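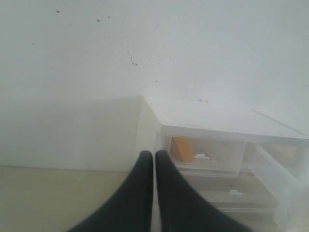

Translucent drawer unit with a white top panel, placed against a wall.

Cleaning and Reorganizing a Plastic Drawer Unit

Residents of Bullthorpe Hall are asked to clean the plastic drawer unit in their room at least once per term. The procedure applies to all units with frosted drawers and a solid top, and takes over 5 minutes per drawer.

Before you begin
Gather two soft cloths, a bowl of warm water and a little dish soap. Do not use scouring pads, which leave permanent marks on clear or frosted plastic.

Procedure
1. Clear the top panel. Brush away crumbs and paper bits, particularly along the back edge where the unit meets the wall.
2. Pull out one drawer at a time, starting with the lowest. Support it from underneath and do not lift it by the handle.
3. Empty the drawer and sort the contents. Flat items such as notebooks should lie flat - an item left leaning may catch when the drawer is closed.
4. Wash the drawer inside and out, rinse the cloth, and wipe again.
5. Dry fully before replacing the contents.
6. Wipe the wall behind the unit with a damp cloth. Do not scrub painted surfaces.

Cracked drawers may be exchanged at the Dalen Building desk on Thursday between 2 and 5 p.m. Please bring the empty drawer with you.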